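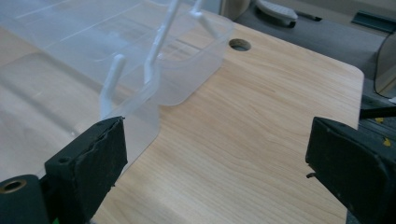 CPU fan drops to a fixed speed after resume from sleep

Posted in Cooling and Airflow – January 23, 2018

stotova_user

I have a Kondale mid-tower with three 120 mm case fans and one 120 mm PWM fan on the CPU cooler. The board is a Sakai mATX, firmware 116. Since updating the firmware I get the following behaviour.

From a cold boot everything is normal. The CPU fan idles at 900 rpm and ramps to 2000 rpm under load, following the curve I set in the firmware. After the machine sleeps and wakes, the CPU fan runs at a constant 3020 rpm no matter what the temperature is. A restart does not clear it. A full shutdown with the power supply switched off at the back does.

What I have tried:
Swapped the CPU fan with one of the case fans (both four-pin). Same result, the swapped fan also runs flat out.
Loaded firmware defaults. Same result.
Removed the Bruvar fan utility. Same result, although I may not have removed all of it because there is still a service listed.
Moved the CPU fan to the second CPU header. It behaves after sleep, but the board then complains at every boot that no CPU fan is present.

The three case fans are on a hub powered from a SATA lead, with the hub's PWM cable going to the first chassis header. They are not affected. Temperatures are fine in all cases, it is purely a noise problem. Is this the header failing, or is it a setting?

kelvin_offset

Your test with the second header rules out the fan, and the swap rules it out again. A four-pin fan with no PWM signal on pin 4 runs at its maximum rated speed. If your fan is rated at 3000 rpm, a reading of 3020 is within tolerance and tells you the control signal is missing or is being held at 100 per cent duty. A failing header would not normally recover every time you remove power, so I would look at the controller state first.

On most boards of this type the fan controller is part of the super I/O chip, which stays on standby power through sleep and through a warm restart. If something writes a manual value to it and does not hand control back to the firmware, that value stays there until standby power is lost. That matches what you see with the switch on the power supply.

In order:

1. Check the service left over from the Bruvar utility. Set it to disabled, then shut down, switch the supply off and hold the case power button for ten seconds to discharge the board. Boot and test one sleep cycle before changing anything else.

2. If the fault is still there, go into the firmware fan page and change the CPU header from Auto to PWM. Auto detection is run again on resume on some boards and can settle on DC mode. In DC mode the PWM pin is not driven, and a four-pin fan at a full 12 V will behave exactly as you describe.

3. Save the curve again after changing the mode. Some firmware keeps a separate curve for each mode and the PWM one may be blank.

4. If neither of those works, go back to the firmware version you had before 116, provided the board permits it.

I would expect step 2 to fix it. The second CPU header is often fixed to PWM, and that would account for it working there.

The boot warning can be turned off by setting CPU fan speed monitoring to Ignore, but I would not leave it that way. It is the only warning you will get if the fan stops.

graphite_pad

Had the same with a different board. Just buy a fan controller and be done with it, motherboard headers are rubbish.

dB_floor

A separate controller is not needed for this, and most of the cheap ones have no access to the CPU temperature, so the fan would follow a dial or a stick-on probe.

Adding to the longer reply above: I have the same Sakai board and went through this in June with an earlier firmware. Setting the header to PWM fixed the resume problem for me. I also had to turn off fast startup in Windows. With fast startup on, a shutdown is closer to a hibernate, and the wrong mode came back after the first overnight shutdown even though sleep was working by then.

Two other points. The minimum duty on that header is 20 per cent, and anything you set below it is ignored without a message. And check the hub – if its tach wire goes to a chassis header, the speed shown is for one fan only, normally the one in port 1. The other two could be doing something else after resume and the board would not report it.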